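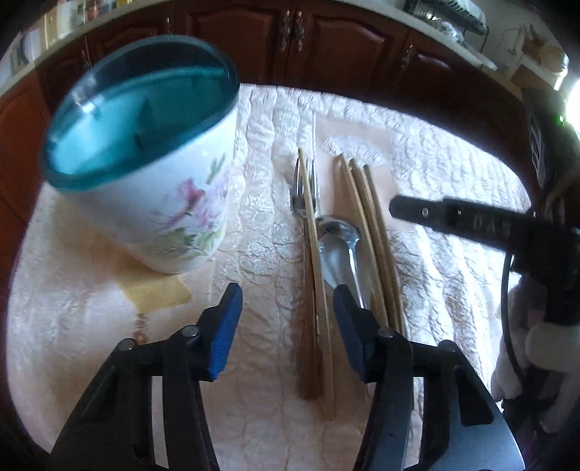 Fork, spoon and chopsticks on the table, with the flowered holder to the left.

Kitchen table settings: what to keep out and what to put away

The November get-together of the Cilach home cooks group was given over to utensils. Agathe Leblanc led it and asked members to bring a list of what they keep within reach at meals. Most lists were too long. Hers had forks, spoons and chopsticks on it, and everything else was in a drawer.

Her advice on holders was short. Choose one with a wide mouth and enough weight that it stays put when the long pieces go in. Empty it once a week, wash the inside with a bottle brush and let it stand upside down overnight. Crumbs and water collect at the bottom and wooden handles suffer first. 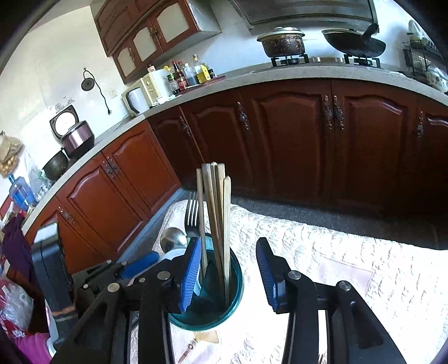 Chopsticks go in with the tips up if they will be used for cooking, and tips down if they are going to the table and several people will be reaching for them. Agathe replaces wooden ones every January, whether or not they look worn. A pack of 12 pairs lasts her household the year, with a few left over for guests.

Members also asked about lace tablecloths. Cold water and plain soap, as soon as possible after the spill, and no wringing. Sauce stains that have dried need a longer soak.

The next session covers pot lids and where to store them. Please sign up at the Fevari front desk. There are places for 19.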